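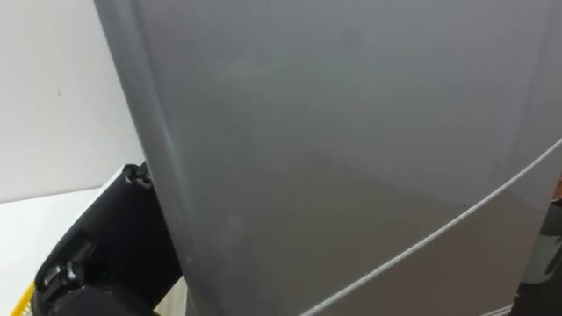
# How to keep a dust and drift log that somebody will take seriously

If you live downwind of a big farm field, you already know the feeling. You wipe the porch rail in the morning, and by dinner you can write your name on it again. I've lived across the road from the Flenton test plots for years, and for most of that time I complained to my neighbors, my sister and the dog, and wrote down exactly nothing.

Then in June a bunch of us sat down with Ifigeneia Koutsoukos, a retired paralegal who lives over on Mavromatis Lane, and she asked us a very simple question: "Which days?" We all just looked at each other. So I started a log that week, and I'm up to 173 entries now. This is how I do it. (I'm not a lawyer! If you're thinking about a claim, talk to one, because deadlines are different from state to state.)

## What you need

- A bound notebook with numbered pages. Mine was a couple of dollars. Loose paper gets lost and shuffled.
- A pen. No pencil.
- A phone or any camera that saves the date and time.
- Clean white cotton cloths, all cut from the same sheet.
- Zip bags and a marker.
- A cheap wind vane, or a strip of ribbon on a pole.

## Step 1: Pick your spots and stick with them

I use two. One is the porch rail facing the field, and the other is the windowsill in the back bedroom, on the far side of the house. The back one matters more than you'd think. If the front is filthy and the back is clean, that tells a reader something about direction, and if they're both filthy, well, write that down too.

Mark off a square on each spot with painter's tape, 8 inches on a side. Wipe the same square every time, with the same kind of cloth.

## Step 2: Write the entry right away

Every entry in my book has the same lines, in the same order:

1. Date and time
2. Wind direction and how strong it feels (I write calm, light, steady or strong)
3. What's happening in the field, if I can see it: tractor, sprayer, bare soil, nothing
4. What I see and smell at the house
5. Who was home
6. Photo numbers, if I took any

Keep it plain. "Red dust on rail, could not see paint underneath, 7 am" is a good entry. "They're poisoning us again" isn't, however mad you are when you write it. I have a couple of those from early on and I wince every time I flip past them. I left them in, though. Don't tear pages out, and don't scribble over a mistake. One line through it, your initials, keep going.

And log the clean days! I skipped those at first and Ifigeneia got after me about it. A book with only bad days in it looks like somebody was hunting for bad days.

## Step 3: Bag your wipes

Fold the cloth with the dirty side in, bag it, and write the entry number, spot and time on the bag. I keep mine in a shoebox in the hall closet, out of the sun.

One caution. If you think there's pesticide on the dust, a wipe in a shoebox probably won't hold up as a lab sample. Call the lab first and ask what container they want, how cold to keep it and how fast it has to get there. Ask for a chain of custody form while you're on the phone. Wear gloves, and never keep any of it near food.

## Step 4: Don't forget the garden

Rinse homegrown fruit and vegetables before they come inside, and note what you picked and when. If leaves are spotted or curled, photograph the whole plant first and then the close-up, with a coin for scale.
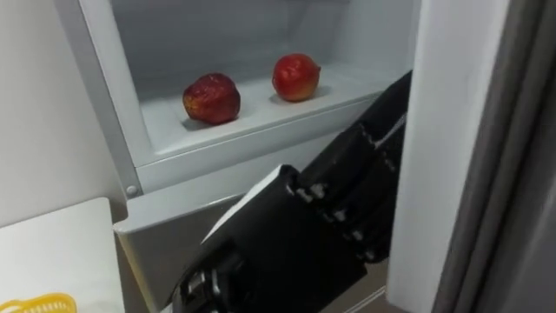 *Two red apples on the refrigerator shelf.*

## Step 5: Track what it costs you

Save receipts for air filters, car washes, window cleaning, screens, all of it. I paid almost $50 for one set of filters and nearly tossed the slip. Write the entry number on the back of each receipt so they match up later. Hours count too, so if you spent Friday morning hosing down the siding, put that in the book with a start and a stop time.

## Step 6: Make copies

I photograph the new pages once a week and put them in a folder my sister can get into. A neighbor types his into a spreadsheet, which is great for sorting by wind direction, but he still keeps the handwritten book as the original.

## Step 7: Report it while it's fresh

Call your state's pesticide or air office the same day if you can. Ask for the complaint number and write it in the entry, along with the name of whoever picked up. If you get voicemail, log the voicemail and what time you left it.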